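Brimum will now put away your silverware, for science and a fee

DILLBRIDGE - Brimum, the Kondedton company that used to rent out floor polishers, has a new line of business. It puts people in kitchens with grippers in their hands and has them do the kind of chore most of us try to leave for somebody else in the house. The recordings go to customers who want a robot to learn the same chore. The service is called Grabner, and it opened for orders in April.

The offer is simple enough to fit on one side of a sheet, which is how it arrived at our office. A customer names a task. Brimum finds a kitchen, sets the table, sends an operator and delivers the footage sorted by attempt, with the bad attempts marked as bad. The price is $174 an hour of usable recording. An hour of unusable recording is free, and the company says it has quite a lot of that if anyone is interested.

Grabner works in homes, with real counters and whatever happens to be on them. Brimum makes a big point of this in its sales sheet, where the phrase "authentic clutter" appears in bold. Customers who have only tested their machines on a clean bench are told they may find the change "instructive." A tidied version can be had at extra cost, and the sheet manages to sound a little disappointed in anyone who would order it.

The task list at launch runs from folding dish towels to closing drawers. The one that is selling best, according to the company, is the utensil task, in which spoons and chopsticks start out on the table and are supposed to end up in a plastic holder. I had assumed it would be the easy one. The project lead, a patient woman who has plainly had this conversation before, told me that a chopstick is a terrible thing to hand a beginner. It's thin, it rolls, and it likes to lie right up against other chopsticks so that you reach for one and get a pair. A spoon at least has a wide end. Then everything has to be stood upright in a cup, which means turning it on the way there, and by that point the operator's wrist is usually somewhere a wrist would not choose to be.

I was allowed a turn at a practice table in the Kondedton office. I will report that I moved a spoon. It went into the cup handle up, then the cup went over, and a trainer wrote something on a clipboard that she did not read aloud. The grippers are squeezed by hand and you feel much less through them than you expect to. After a few minutes I had stopped thinking about the spoon and was thinking mainly about my thumbs.

New operators get 4 hours of training before they are sent to a house, and the company pays for those hours. It says that former restaurant servers tend to do well and that musicians are a mixed bag. Sessions are kept short. The rule is 3 sessions a day per operator, with a real break in between, away from the table. A bowl of pretzels is provided, and eating them with the grippers is discouraged in the written guidelines, so somebody must have tried.

As for the kitchens, they belong to ordinary people who signed up through a notice at the Dillbridge library. Hosts are paid a flat fee, are asked to keep pets and roommates out of the room, and get to keep their dishes where they like them. More than 114 households have put their names down so far, a number that surprised Brimum and did not surprise me at all, having seen what the fee is. The sign-up form asks whether the kitchen has a table, whether the light is steady and whether the homeowner is likely to offer advice during recording. Hosts who check yes on that last one are invited to go for a walk.

There are a few things a customer should look at before ordering. The sheet is vague on what "usable" means, and since that word decides the bill, I asked. An attempt counts as usable if the items stay in view and the operator doesn't have to put the gripper down in the middle. It does not have to succeed. Brimum argues that a failed attempt is worth as much as a good one to the right customer, and it may be correct, but anyone who only wants successes should get that into the order in writing. The company was willing to do so when I raised it, at a price it described as "to be discussed."

Privacy is handled reasonably. Hosts can see the footage from their own kitchen and have a week to ask for anything to be removed. The form suggests taking mail and family calendars down beforehand. It says nothing about the state of the countertop, on the theory that this is exactly what the customer is paying for.

Delivery is the weak spot. The sorting is done by people, in Kondedton, and they are behind. Orders placed now are quoted several weeks, and the utensil task takes longest because each spoon and each chopstick gets its own entry in the file. Brimum says it is hiring. It would also consider having a machine do the sorting, and when I asked where such a machine might get its training, the project lead said she would get back to me.

Utensils on the table and the holder empty behind them, from the chopstick task.

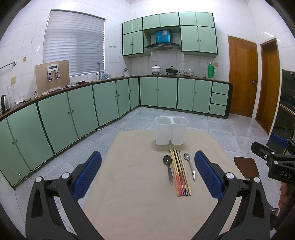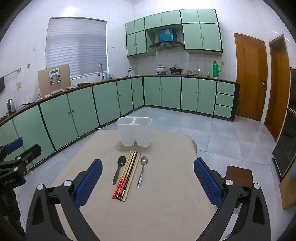
Mark Anthony Sebastian

The utensil task can be ordered with the mixed set, meaning spoons and chopsticks together, or with spoons only for customers who would like to start gently. Forks are expected later in the year. Knives are not on the list, and the insurance company has asked that they not be added.

Would-be hosts can pick up a form at the Dillbridge library, at the desk next to the tax booklets. Operators apply at the Kondedton office, mornings only, and should bring a photo ID and short fingernails. Orders go through the sales line, which closes at 4:30 so that the person who answers it can help with the sorting.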